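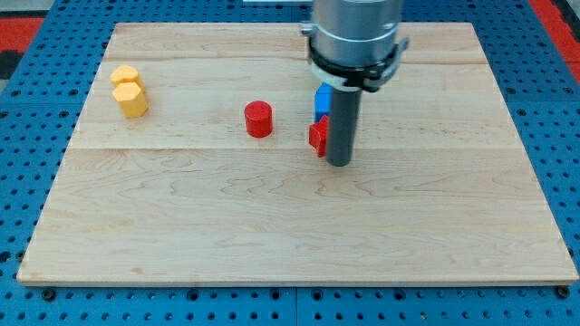
Induvby Quarterly, Issue 26, page 2

I got the blocks in a carrier bag from the market at Sirnulbridge, and the woman wouldn't come down on the price, so I paid it and sulked all the way home on the bus. There was a yellow one with eight sides, and another yellow one that I called the heart and my sister called the potato. A red one, round. A blue one. My sister was living with me by then (only until June, she said, and then June came and she bought a bigger kettle).

We put them out on the maple board that first evening, on top of the blue table with all the holes in it, and I said the red one should go in the middle because it was the town hall. She said it was obviously the gasworks. Well! We were both past forty and we had that argument until gone nine.

After that the town was called Mirani and it had laws. The two yellows had to stand close together because they were married. The seam in the wood was the river, the one just in front of everybody, and you weren't allowed to carry a block over it without saying where it was going. I'd come in from work and find the blue one had shifted to the far side of town, and I'd know she'd had a bad day at Mindico, where she answered the phones, and I'd put the tea on and not ask.

Once she moved the heart right away from the octagon, over to the edge of the board by itself, and I stood there with my coat on feeling quite ill about it. I moved it back. In the morning it was still where I'd put it, and there was a note under the red one that said 904 residents had signed a petition thanking me.

She has her own place now, up the hill, with a proper table. I offered her the blocks and she took the bag as far as the front door, then came back in and set them all out again, yellows on the left, and told me the gasworks would be needing a coat of paint by winter.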